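Grerside Snack Stand, Walk-Through Before Opening
April 2024
Filled in by me, with Idris Pumphrey holding the flashlight

OK so I've done this checklist for two seasons now and I still find new stuff every time. Items are in the order you hit them coming in from the parking lot side. My comments are under each one, and yes, I ramble.

1. Side door and lock: OK
Sticks a little at the bottom. Lift the handle while you push. Idris wants to plane it down and I say wait till July when it swells up again and we can see how bad it gets.

2. Fire extinguisher: OK
Gauge in the green, pin in, tag current. It was hiding behind the folding chairs again though! Please hang it back on the hook by the door, where you can grab it.

3. Outlets and cords: NEEDS WORK
The GFCI by the sink trips and resets fine. The one under the counter doesn't do anything when I press test, so I put tape over it. Don't plug the popcorn machine in there. Ronaldo Holanda is coming by with a new one, and he'll look at the extension cord too (the orange one with the nick in it, which I already cut in half so it can't sneak back).

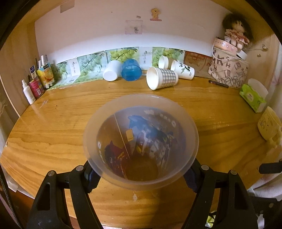

4. Fridge and freezer: OK
Fridge held 38 overnight, freezer at zero. Door gasket on the fridge has a crack near the hinge. It still grips a dollar bill when you tug, so I passed it, but keep an eye on it.

5. Floor and mats: OK, mostly
Mats are clean. The corner by the ice chest curls up and I caught my toe on it twice. Flipped it over and put the chest on top, we'll see.

6. Serving window shutter: FAIL
The left prop arm slips. I had it up maybe a minute and down it came, and that thing is heavy. Use the other window until the new arm shows up from Drevbridge. I mean it, no broom handles.

7. First aid kit: NEEDS WORK
Short on bandages and the burn gel expired. I ordered a box of 100 bandages, so that's one less thing.

8. Hand sink: OK
Hot water takes forever but it gets there. Soap's full. Paper towels are on the high shelf, and you'll want the step stool.

9. Exit path out back: OK
Moved 11 crates off the ramp. Whoever stacked them, please use the shed!

Recheck on 3, 6 and 7 before we sell anything.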